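# Mesa Prusel com tampo acolchoado, para dobrar roupa

Mesa comprida para dobrar, separar e conferir roupa em salas grandes. Tampo acolchoado em bege-esverdeado claro. Vendida pela Farar, fabricada pela Plastholm.
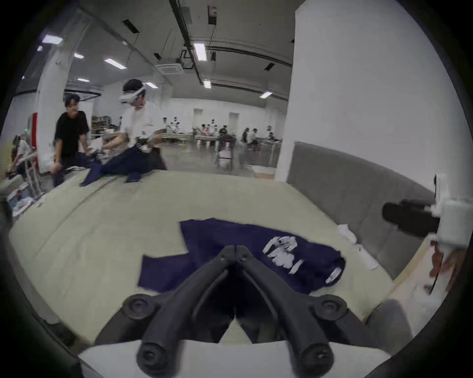

**Um tampo acolchoado faz com que a roupa fique mais bem dobrada?**

Faz pouca diferença na dobra em si. O que muda é que a malha escorrega menos e os braços se cansam menos ao fim de um turno. Quem dobra mal numa mesa dura vai dobrar mal nesta.

## O que o fabricante promete e o que nós vimos

O folheto da Plastholm fala em «superfície inteligente» e em «ganhos imediatos de produtividade». Não sabemos o que é uma superfície inteligente. A Prusel é uma mesa com espuma por baixo de um revestimento lavável, e dentro disso está bem feita.

Sharada Pai, que trata das encomendas de lavandaria na Farar, ficou com uma em armazém durante o mês de janeiro e passou por ela 1.015 peças, quase tudo T-shirts de algodão com estampado. Conclusões dela, sem as arredondar a favor de quem vende:

- As T-shirts escuras mostram todo o cotão, e sobre um tampo claro isso vê-se antes de a peça ir para o saco. Foi a vantagem que mais lhe agradou e nem vem no folheto.
- Uma camisola aberta ao comprido, com as mangas esticadas para os lados, fica onde a deixam. Em mesas de melamina é preciso segurar um ombro enquanto se puxa o outro.
- O acolchoado cede quando se faz força com a palma da mão. Para vincar calças ou toalhas de mesa é um incómodo a sério.
- As etiquetas de papel coladas por engano no revestimento saem, mas deixam cola. Álcool e paciência.

Quanto à produtividade, ela não notou ganho nenhum que se pudesse atribuir à mesa. Pedimos ao fabricante os ensaios em que se baseia a frase do folheto. Até à data desta página, 23 de março de 2019, não recebemos nada.

## Para que serve

Dobrar e inspecionar malha, T-shirts, polos, roupa de criança e fardas leves. O comprimento dá para trabalhar nos lados e nos topos ao mesmo tempo, com a roupa por dobrar numa ponta e as peças prontas na outra. Se as pessoas vão trabalhar frente a frente, combinem antes quem empurra para que lado, que a mesa não resolve isso.

Aguenta também ficar encostada a um sofá ou a um banco corrido com costas estofadas. Só que dobrar sentado a uma mesa pensada para se estar de pé é pedir dores nos ombros, e já tivemos uma devolução por esse motivo. Aceitámo-la, de má vontade.

## Para que não serve

Não é tábua de engomar. O folheto diz «resistente ao calor» sem indicar uma temperatura, e enquanto não indicar, a nossa resposta é que não se pousa lá o ferro. Também não serve para cortar tecido: a primeira tesoura mal apontada abre o revestimento, e a garantia não cobre cortes.

Para estampados acabados de fazer, cuidado. Tinta que ainda não secou passa para o tampo, e do tampo para a peça seguinte. Estenda um pano velho por cima ou use outra mesa.

## Revestimento e limpeza

O revestimento sai com fecho de correr e lava-se à máquina em programa frio. O fecho é a parte mais fraca do conjunto – funciona, mas puxa-se com as duas mãos e devagar. Depois de lavado fica um pouco mais justo, e voltar a enfiá-lo sozinho é uma luta. Entre lavagens basta um pano húmido e uma escova para o cotão.

A cor é uma só. No catálogo chama-se «areia-salva». Em salas com luz fria parece mais verde, perto de uma janela parece mais bege. Quem precisar de condizer com o mobiliário que já tem deve pedir primeiro a amostra, que é gratuita.

## Preço e extras

| Artigo | Preço |
|---|---|
| Mesa Prusel, com um revestimento | 241 € |
| Revestimento suplente | 57 € |
| Amostra do revestimento | gratuita |

O suplente parece-nos caro para o que é. Ainda assim, quem usa a mesa todos os dias vai precisar dele, porque a espuma nua não se deve usar enquanto o outro seca. Façam as contas ao conjunto e não só à mesa.

A garantia é de 2 anos para a estrutura. A espuma fica de fora, o que diz alguma coisa sobre a confiança do fabricante na espuma. A de Sharada continua direita, mas uma experiência tão curta não prova grande coisa.

## Comparação com a Unnithan

Perguntam-nos muitas vezes pela mesa da Unnithan, que também vendemos. Tem o tampo rígido, é mais barata e vinca melhor. É também mais barulhenta quando se pousam caixas e faz a malha fugir. Se dobra sobretudo lençóis e calças, leve a Unnithan. Se dobra sobretudo T-shirts, a Prusel justifica a diferença, desde que ninguém a compre à espera dos tais ganhos imediatos.

## Entrega

Vem em duas caixas, e a do tampo é incómoda de virar em escadas. Meça o patamar antes de encomendar. A montagem faz-se com a chave incluída; as instruções em português têm um erro no desenho das travessas, que aparecem trocadas. Mandamos uma folha corrigida dentro da caixa das pernas. Se não vier, peça-a à Farar com o número da encomenda.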